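Buying a wooded parcel with a shared access road: what should we ask before making an offer?
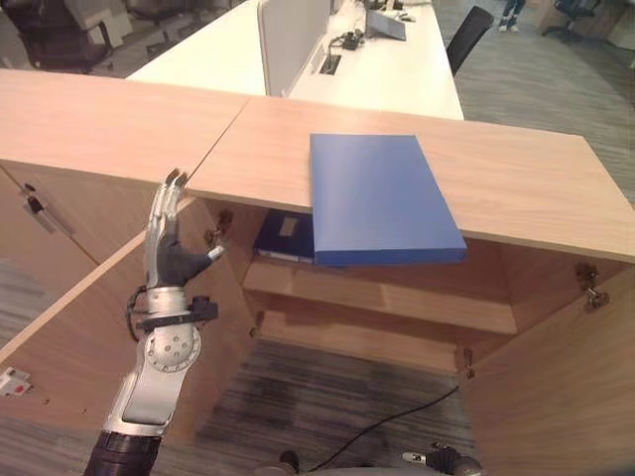
Light wooden cabinet in two joined sections, with a robot arm and hand raised in front.

Asked 2018-11-03 in Land and Rural Property

Hello everyone, I've been reading the answers on this site for most of the fall and finally have a question of my own, so please bear with me if I ramble a little.

My wife and I have been looking for a small piece of woods outside Sekthorpe, and we think we've found one we love. It's 5 acres, mostly maple and hemlock, with a little knoll toward the back that would make a lovely spot for a cabin someday. The listing is through Velent and the agent has been very pleasant and patient with us. The asking price is a stretch but we can manage it.

What's giving us pause is the road. The parcel doesn't touch the town highway at all. You turn off the pavement and go up a gravel lane that crosses two other properties, and our corner begins 1,093 feet in. The agent says there is a "deeded right of way" and that all the neighbors get along fine, which I'm happy to hear, but the listing doesn't say who plows it, who pays for gravel, or whether we could bring a power line up alongside it. The neighbor at the bottom waved at us when we drove in, so that's something!

We've never bought land before, only a house in town where the road was just there and we never gave it a thought. What should we be asking, and who should we be asking? We'd like to make an offer before the snow gets deep. Thank you so much in advance.

3 answers

Answer 1 (marked helpful by the asker)

Congratulations on finding a place you love, that's half the battle, and I still remember walking our own land for the first time with wet boots and a silly grin. We bought a back parcel with a shared lane and it has worked out well, but we asked a lot of questions first and I'd urge you to do the same.

Start by getting a copy of the actual recorded easement. Don't settle for the agent's summary or the line in the listing. The town clerk's office will have it, and it usually costs a few dollars for the pages. Read it slowly, at the kitchen table, more than once. You want to see how wide the right of way is, whether it says "ingress and egress" only or also mentions utilities, and whether it runs with the land or was granted to one particular owner. Ours was written for "passage by foot, team or vehicle" and said nothing at all about utilities. When we wanted electricity we had to go back to the neighbor below us and ask for a separate utility easement. He was very decent about it, but the lawyer and the recording came to $481, and that was with everybody being friendly.

Then ask for the road maintenance agreement, if there is one. Plenty of old lanes don't have one and people simply chip in. That can go along nicely for years until somebody sells. If you'll need a loan, call the lender now, as some of them want to see a written agreement for a private road and you'd hate to find that out the week before closing.

You can also write your offer so that it depends on your attorney being satisfied with the access. I'd add a soil test to that as well if you have any thought of a cabin, and ask when in the season it can be done. Ours had to wait until April.

And do stop and talk to the neighbor who waved. Bring something from the bakery. You'll learn more about that road in ten minutes than you will from the paperwork, though you need the paperwork too.

Good luck to you both, and come back and tell us how it goes.

Answer 2

get a survey. we skipped it and the "corner" turned out to be a fence post somebody put in for his goats. ours was 2,000 dollars when we finally had it done and I would have paid it gladly at the start. also ask about mud season, a gravel lane in november looks nothing like the same lane in spring

Answer 3

I agree with nearly all of the first answer, and only want to add a bit about title insurance. Ask the title company whether the policy will insure your access over the lane, and ask them to name the easement in the policy by its book and page. My sister's family had a place near Hodoroagă with a cart track through the neighbor's orchard, and they always said that a path everybody uses is not the same thing as a path you have a right to. The laws there are different from yours, of course, but I have thought of it often.

I kept all my questions and copies in Plamora, and it was handy to have them on my phone when I was standing in the clerk's office, but a plain folder would do just as well.

One more thing, check whether the two properties you cross are mortgaged and whether the easement was recorded before those mortgages. Your attorney will know what to do with that.

Comment from the asker

Thank you all, this is wonderful. I called the clerk this morning and she is pulling the deed for us. The survey is going on the list, and so is the bakery.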